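From: Luuk Goossens
To: flimular-users
Subject: Re: [flimular-users] Nightly backup dies on Trurklow
Date: Saturday, March 31, 2018

Josefien Maes wrote:
> Since the upgrade my nightly job stops at file 3703 every time.
> No error, exit code 0. Log just ends. Anyone else on Trurklow
> seeing this? Source disk checks out clean.

Yes, same thing, different file number. Got it in January too and blamed the network, wrongly.

Look for a filename with a trailing space. I had one in an old invoices folder, renamed it, job ran through. Also raise the timeout in the config, default is 300, mine is at 638 now. Might be overkill, havent tested lower.
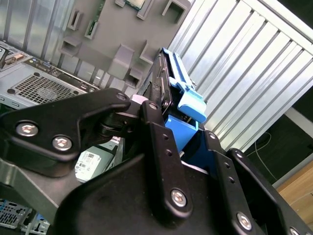

Drive carrier with the blue plastic parts, workstation open.

Sepehr had a patch for the silent exit, thread is in the archive under "Ackroyd". Applies fine to the current version exept for line 392, fix that one by hand.

If renaming doesnt help send the last 20 lines of the log, not the whole thing pls. Back online Monday.

Luuk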